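Workshop notebook, February
Hymnal and vestry bindery bench, Camargo chapel hall

Started at ten with the Vesis hymnals, the ones that came back from the district in two tea chests. I'd been dreading them and they're better than I feared. The boards are sound on most, it's the spines that have gone, and the front hinge wherever people have held the book open one-handed for all six verses. Sorted them by damage before touching any glue, which I should have done with the last lot and didn't.

Copy 205 is the awkward one. Somebody has mended it before with brown parcel tape, inside and out, and the tape has gone to toffee. Warmed it with the little iron through silicone paper and lifted it with the bone folder, a few millimetres at a time. Took most of the morning! The communion liturgy pages came away clean but the index has lost a corner. I'll fill it with the Japanese tissue (the heavier one, in the left drawer) and leave the lettering alone.

Paste notes, so I stop guessing. The wheat starch batch from yesterday was too thin, it went straight through the mull and stuck two books to the pressing boards. Made it again with less water and cooked it longer, and sieved it twice. Much nicer – like cold custard. If anybody uses the pot after me, please don't top it up from the tap, make a fresh one.

The Jurnum question. They've asked whether we could do their pulpit Bible as well, and I've said I'll look at it but I'm not promising. It's a big thing, the sewing has broken in the middle of Isaiah and there are loose family papers tucked all through it, baptism cards and a Sunday school certificate and so on. Those have to be listed with the page they came from before anything gets moved. I'd want a second person for that, one to lift and one to write. I'd also like it agreed in writing that the old cover goes back on, scuffs and all, as I can see us finishing and then being asked why it doesn't look new.

Cloth: we have the dark red and a bit of the navy. Conference wants all 400 of the new service booklets in one colour, and the red won't stretch. I've asked Rokis for a price on a full roll and for a swatch, given that their last "burgundy" was practically purple. The booklets are only sewn pamphlets with a wrapper so they can wait until it comes.

Afternoon went on hinges. New method for me: tip the linen strip to the text block first, let it go off under weight, then turn it onto the board with the cover open at a right angle. Far less drag on the endpaper than my old way. Tried it on three of the worst, including number 513, the one with the organist's pencil marks all over the Wesley section. I've left every pencil mark where it is. They're useful (breathing places, mostly, and one very firm "NOT SO FAST").

All three are in the nipping press with blotters between. Change the blotters at four and again before locking up.

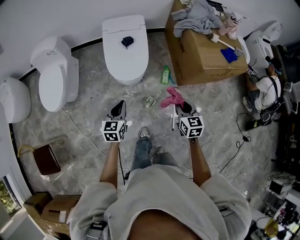 Still to do: order more linen thread, 2 reels of the 18/3. Sharpen the paring knife. Find out whether Vesis want their shelf numbers back on the spines or just inside the cover. I'd say inside, the old labels were peeling anyway, but they may have a system. And I need to ring Jurnum back about the measurements, as the Bible might be too tall for our press, and if so I'll have to borrow the standing one.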